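Search this repository

Betavo Tabletop Decor: Object Set Notes

Category: Home objects / Small decor / Shelf arranging

# Betavo Tabletop Decor

This card covers the decor objects used in the Betavo set, how they are grouped, and how the arranging activity is set up. The file listing is in `objects.csv`. If a name in the listing and a name on this page disagree, go with the listing.

## What is in the set

The objects are the kind of thing people keep on a sideboard or a windowsill. Each one falls into one of these groups:

- `vase_small`: glass bud vases, including a frosted green one and a dusty pink one with a narrow neck
- `cup_clear`: small clear glass cup
- `candle_tall`: slim stem, round base, brass or gold color
- `candle_short`: shallow dish with a small cup-shaped socket
- `plant_pot`: succulent arrangement in a rounded pot
- `rack_white`: small white shelf with a perforated top

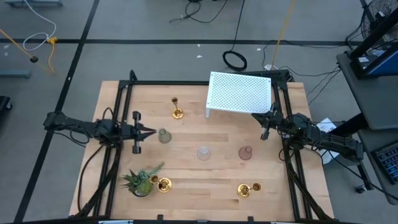 Group names are singular and lowercase. Earlier copies of the listing used `candlestick` for both candle groups, which made the short holders hard to find. Those rows were renamed in March. The old name still works in the search script but prints a warning.

## The activity

Every session is one arrangement. Objects start spread over the table and the goal is a tidy display, with the rack as the raised level. There are 471 sessions in the current release, and each has one line of plain text saying what goes where, for example "tall candle holders on the shelf, vases in front."

Three layouts are used:

1. `raised`: tall pieces on the rack, low pieces on the table
2. `row`: everything in one line on the table, rack left clear
3. `mixed`: any placement that matches the written line

A piece lying on its side at the end is marked `down`, even if it is in the right place. The short candle holders get this mark more than anything else — check the column before filtering. 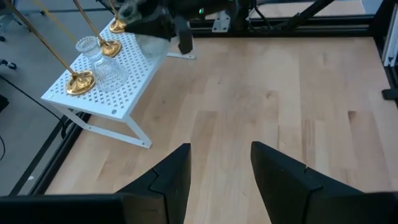 Hassanpour
Maintainer, Betavo object sets

## Known issues

- Clear glass is labeled less reliably than colored glass. Treat `cup_clear` outlines as approximate.
- Bases of tall candle holders are sometimes labeled without the stem. The `partial` flag is set on these rows.
- Two sessions share the same written line. Both are kept.

## Use and changes

Free to use with credit to the Betavo set. Send label fixes as a patch to `objects.csv` and leave the row order alone — the session files point to row numbers.

Related sets

Heselari Kitchen Shelf, 800 sessions
Bretuton Glassware, 400 sessions
Heselari Drawer Sorting, 3,000 labeled items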